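Zu Besuch beim Tag der offenen Tür in der Seifensiederei Anell

Zuletzt aktualisiert: 27. Juni
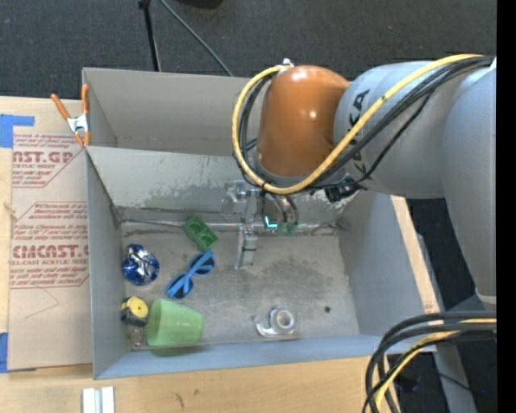

Schon auf dem Parkplatz roch es nach Lavendel, und ich muss gestehen, dass mir da bereits das Herz aufging! Birdie Ambrose, die Hausherrin, begrüßte uns an der Tür mit Holunderschorle und erzählte dann so ausführlich von ihren Anfängen in Ikusholm, dass die Führung gut und gerne später losging (gestört hat es keinen). Am liebsten war mir der Reiferaum, in dem die Stücke zu 100 Gramm wochenlang liegen dürfen, manche schon seit Januar. Mitgenommen habe ich 2 Stück Rosmarin und eines mit Honig, das jetzt bei uns im Gästebad liegt.

Neueste Beiträge
Ein Nachmittag in der Papiermühle Villanueva
Kerzenziehen mit Imani Calloway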